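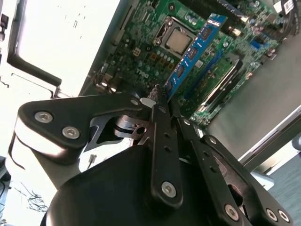 Workshop Tips, No. 324

Can a machine change your computer's memory yet?

I get this question more than any other now, and I love it, so the whole page goes to it this time. Radwa Samir wrote in from Bredthorpe with an old desktop that crawls, a bag of used memory from a yard sale and a bad shoulder. Could a robot do the job for her by November?

My answer is no for the kitchen table, and a cheerful "getting there" for the bench. A memory module is a lovely little test for a machine! It stands in a narrow slot with parts crowded all around it, it wants a firm push, and it will only go in one way. Your thumbs know when it clicks. A gripper has to be told what a click is, or work it out from how hard the board pushes back (and a board that flexes can fool it).

So for now, Radwa, borrow a friend's shoulder and do it like this.

Shut down, pull the plug, then hold the power button in for a few seconds.

Touch bare metal on the case before you touch the board, and again if you walk away and come back.

Open the clips at the ends of the slot before you pull. Lift the module straight up by its edges.

Line up the notch before pressing the new one in. If it won't go, turn it around. Never lean on it.

Press one end, then the other, until the clips close by themselves.

Asmaa Abdelaziz adds a good one: lay the case on its side on a folded towel so it can't skate away while you push.

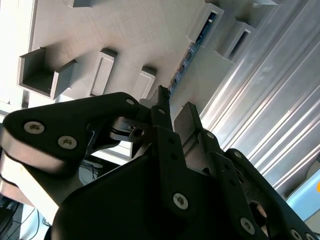

Storage is the chore I'd hand over first. Pulling parts and putting them away is dull work, the same reach over and over, and dull work is where machines shine. What helps them helps us too, which is the part that gets me so excited. A board strip sitting down in a long narrow slot, like the dark blue one in that gray panel, has a place of its own, and a finger of any kind has something definite to aim for. Try it at home with a strip of scrap wood: saw a few shallow grooves, sand them smooth, and stand your spare cards in them (in their antistatic bags, please). Nusrat Sheikh made one for her shop in Wulleck and labeled every groove, and she can lay her hand on a spare without digging through a drawer.

What about the rest of the house? Towels are coming along, slowly. Loading a dishwasher, fine, if the dishes are ones the machine has met before. Finding the screw that rolled under the bench is still all yours, so keep a magnet on a string.

Got a chore you'd like a machine to take on? Send it in, and tell me which bit of it is the worst.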